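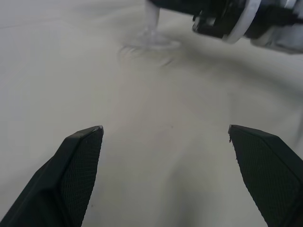 1/ Gripper pads, day one

ok new thread, trying out finger pads on the two arm setup. Wistusano fingers vs the Gedel ones we've been using since May. will post as I go, typing between runs so expect typos

Left finger in the wrist cam, cross-hatched grid pad. same grid on the right one. Right finger already has a little nick at the tip, upper inner corner. Not thrilled. Will keep an eye on it

2/ Why wrist cams

Head cam gives you the whole table but it's useless for the last bit of a grasp. Wrist cam you get both fingertips in view plus whatever the other arm is up to. Other gripper in the top right corner with the milky cylinder, you can see the cloth bunching up around the base of it. Force info for free, kind of

downside: pale thing on pale cloth. Depth hates it. Translucent is worse

3/ Cloth

Light gray fabric is my least favorite surface. Folds everywhere, contrast is nothing. Did 5 passes at the controller gains before I trusted it near cloth. Ostuvari controller default is way too stiff imo, dropped it from 500 to 400 and the approach got a lot calmer. Arms stopped chattering at the end of the move

if anyone has a better starting number pls reply

4/ Glass and bottles

Harder test. Curved, clear, liquid inside. Head cam for this one so you get both arms

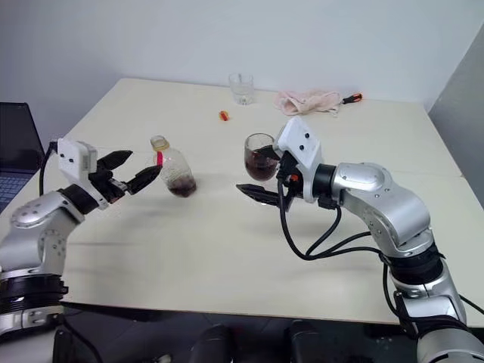 Right gripper on the stemmed wine glass, left one open next to the bottle. Screwdriver at the back is mine, ignore

5/ Notes on the glass hold

- upper finger is against the side, lower one sticks out forward underneath. Not a symmetric pinch. Would like it squarer
- glass is mostly full so there's not much slack for tilting
- slow slow slow. Speed cap stays on whenever there's liquid
- cables on the right arm hang in loops, need to tie those up before I try any big wrist rotation

6/ Gedel vs Wistusano so far

Gedel: softer pad, nicer on glass, picks up lint like crazy and then it slides. Cleaning them all the time

Wistusano: grid pad, stiffer, better on fabric edges, lint wipes right off. On smooth glass I want more squeeze then I'm comfortable with

Leaning Wistusano for mixed stuff. Gedel if all you do is cups

7/ Cameras

Tried 2 exposure settings on the wrist cam. Auto is bad, it blows out the white parts on the other gripper and everything behind goes mushy. Locked it low, much better. Head cam can stay on auto, white table and white wall and it still copes fine

8/ somebody asked about the Gallagher mount. Yes it fits. No it doesn't fit well, you have to file one of the holes. Took me longer than the whole pad swap

9/ Next: same bottle, both finger sets, capped first and then open. Pouring after that if the gains hold up. Going to get a spare pair of fingers before then bc of that nick

more tomorow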